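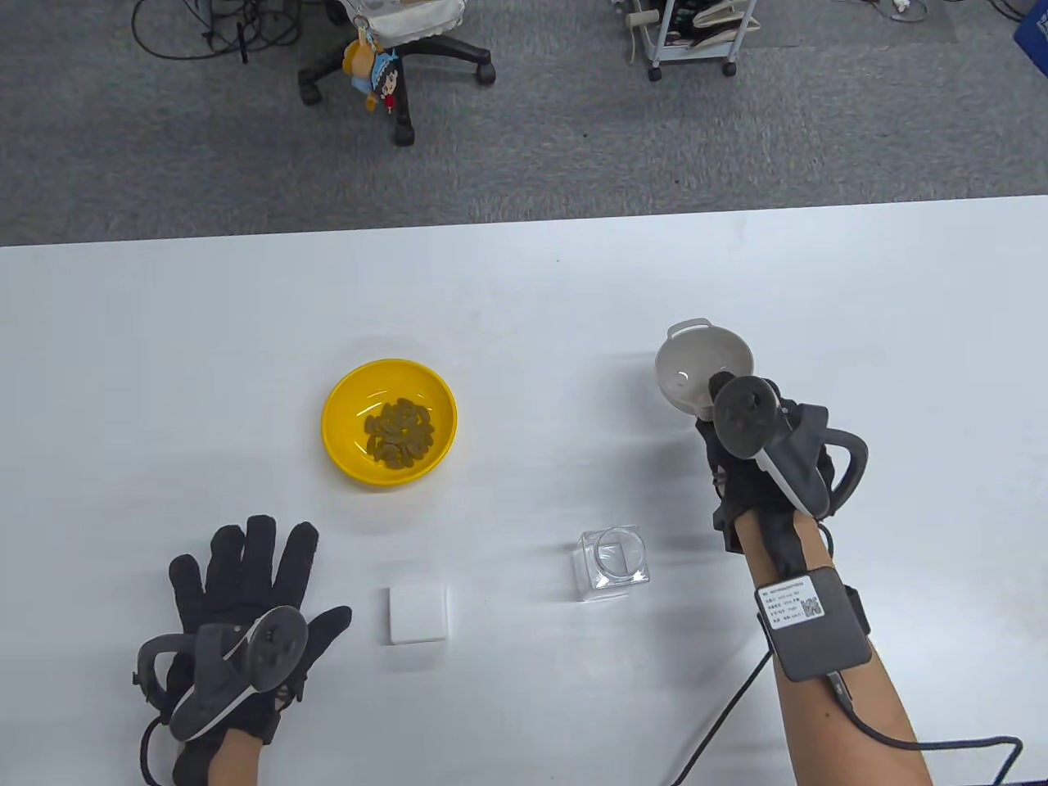

Namum Bond Fund Screener, desktop edition

Sold by Brurnen
Price: $400 a year, one user
Funds covered: 1,073
Runs on: Windows and Mac, no phone app
Updates: monthly, in the second week
Refund: full, in the first 35 days

What it does

Namum is a program for looking inside bond funds. You pick a fund, and it shows you who the fund has lent money to, when the loans come due, what the fund charges, and how the price has moved when interest rates went up or down. You can put two funds next to each other and see how much they overlap.

That last part is why we sell it. Plenty of people own three or four bond funds and think they are spread out. Put those funds through the overlap page and you may find the same borrowers at the top of every list. You could work this out by hand from the fund reports. It takes an evening per fund, and the reports don't all name borrowers the same way.

We sell a lot of market software at Brurnen and we're wary of most of it, this included. So the rest of the page is what we would want to read before paying.

What the maker claims, and what we think of it

"See trouble before the market does." We don't believe this and wouldn't buy the program for it. The holdings come from the funds' own reports, and those are already weeks old when they reach Namum. A manager who sold everything in February may still show up holding it in March. If trouble is in the price, the price knows first.

"A safety score you can trust." Each fund gets a score from 1 to 16, with 16 as the safest. The maker's guide says the score mixes borrower quality, time to repayment and cash on hand, but it doesn't say how much each part counts. We asked and were told the weights are private. You can hide the score column in settings, and we suggest doing that on the first day. The parts behind it are all there on the fund page and are more use on their own.

"Built for everyone." It's built for people who already know what a bond is. The word "duration" appears on the first screen with no help text. If that word means nothing to you yet, a library book will do more good than this will.

What works well

The overlap page, as said above. It groups a parent company with the firms it owns, so a bank and its lending arm count as one borrower. You can turn the grouping off.

The fee page. It puts the yearly charge in dollars on whatever amount you type in, over as many years as you like. There's nothing clever about it, but few fund websites show you this, and it's easy to see why they wouldn't want to.

The rate test. You choose a rise or fall in interest rates and the program gives a range for what the fund might do. It gives a range where other programs give one neat figure. The range is often wide. Good.

Export. Every table saves as a plain spreadsheet file, and the files open fine after your year runs out.

What doesn't

Searching is slow and fussy. Type a fund's name without its share class and you get a long list with no order we can make out. Use the ticker.

Funds that buy private loans are covered badly. Where there's no market price, the program shows the fund's own estimate in the same type as real prices, with only a small gray mark to tell them apart. We think that's a serious fault – an estimate made by the seller isn't a price – and we've said so to the maker twice.

Foreign funds are thin. If most of your money is outside the United States, look elsewhere. 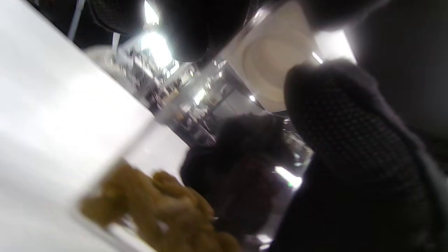 How it compares with Fikre

Fikre is the one people ask about. It costs more, it updates weekly, and it covers stocks as well as bonds. The charts are nicer to look at. It has no overlap page, and it gives you a buy or sell rating on the first screen whether you want one or not.

Weekly updates sound like a big gain. For prices, maybe. For holdings they mean very little, as the funds don't report that often and Fikre is showing you the same old list four times. If you trade often you may still want it. If you check your funds a few times a year, we can't see what the extra money buys.

The Sustwood add-on

Namum will offer you the Sustwood add-on at checkout. It marks green bonds and rates how the money is being spent. We don't stock it. The ratings rest on statements made by the borrowers, and we found no sign that anyone goes back later to check. You can say no at checkout and nothing else in the program changes.

Before you order

Look up your own funds in the coverage list first. It's free and you don't need an account. If more than one of yours is missing, the overlap page won't tell you much.

The plan renews by itself. Turn that off under Account, then Billing. The switch is at the bottom of the page, below the offers.

The license is for one person on two machines. Moving it to a new machine means signing out on the old one, so do that before you wipe anything.

Nothing in the program is advice, and neither is this page. We earn a commission from the maker on each copy sold, and the same rate on Fikre.

In the download

Installer for Windows or Mac
User guide (PDF)
Coverage list, current month
License key, sent by email

Order code: NAMUM-BF-1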